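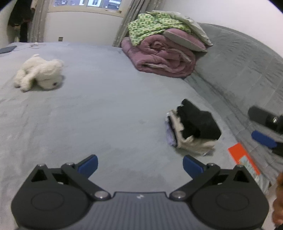
*Reading time: 6 minutes*

**Unit notes: rules for hand-held gripper work in furnished rooms**

Prepared by Tyyne Huttunen. Revised Aug 10, 2025. Replaces the June handout.

These notes cover collection with hand-held grippers on beds and other soft surfaces. They assume you have read the Karnham bench notes and can mount, zero and close out a gripper without help. Fixed-arm work is dealt with under the Torkuson cell rules and is not repeated.

## 1. Scope and terms

A *session* is all work done in one room between opening and closing the log. An *episode* is one attempt at one task, from start signal to stop signal. The *work area* is the part of the surface the task sheet names. Everything else on the surface is *surround*.

The distinction matters on a bed more than on a bench. A bench can be cleared to bare metal. A bed in use has bedding, clothes, a phone and its cable, and the operator has to decide which of these belong to the task. The decision is made before the first episode and written down.

## 2. Before the session

2.1 Get the occupant's consent for the room and for whatever will be in view. Consent for the room does not extend to the contents of drawers, screens or mail.

2.2 Phones go face down or out of the room. Labels carrying a name or address are turned away or covered.

2.3 Check the finger pads under a good light. Lint on a pad changes its friction and will be mistaken for a change in grip. Wipe, let dry, and check again.

2.4 Check every pivot fastener by hand. A loose pivot shows up as play at the fingertips, which the width reading won't catch. Tag the gripper out if play can be felt.

2.5 Run one full open and close on each gripper. Log left and right separately.

## 3. Soft goods

Fabric has no fixed pose. A folded garment, a heaped one and a rolled comforter are three different starting states, even where the task sheet uses one word for them. Record the state, using the Varkska list: *flat, folded, rolled, heaped, hung*. Don't add terms of your own.

Approach a folded stack from its open side. Close on one layer where the task calls for one. If two layers come up, carry on to the stop signal and mark the episode D (double pick). Do not put the stack back and begin again inside the same episode.

Long-pile and fluffy items hide their own edges. Close slowly and expect the width reading to settle late. Plush toys are logged as objects, never as fabric.

With dark garments, exposure tends to follow the pale sheet and the folds are lost. Adjust the room light before the session and leave it alone afterwards. Curtain position counts as room light.
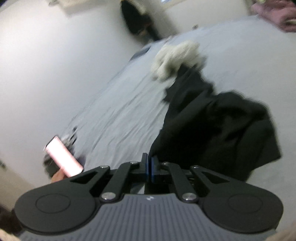

*Fig. 2. Gripper over a bed, fingers nearly closed, with a black garment beyond them and a pink lint roller in hand.*

## 4. Hand tools

4.1 A tool held in the free hand is part of the episode if the task sheet lists it. If it isn't listed, put it down outside the work area before the start signal.

4.2 Keep adhesive tools clear of the finger pads. Any contact ends the episode, and step 2.3 is repeated before the next one.

4.3 Fingers of the free hand stay outside the jaw opening at all times, including while the gripper is idle.

4.4 Cords and charging cables in the surround are moved beyond reach of both grippers or noted as fixed.

## 5. Stopping and logging

Stop at once if a fabric snags in a linkage. Open the jaws by hand and free the cloth by lifting it away from the pivot. Never pull against a closed jaw.

Failed episodes are kept. In the MacBrayne set, 97 of 1,432 episodes had been deleted by operators who thought them untidy, and the failure rates could not be recovered. Mark the episode and leave the file where it is.

Log entries are made between episodes, in this order: gripper, task code, starting state, end state, remarks. A blank remark is acceptable. A guessed end state is a fault in the record and is returned to the operator.

## 6. Reading for next class

Karnham bench notes, part 2, on pad wear. Bring one completed log sheet, with the occupant's name removed.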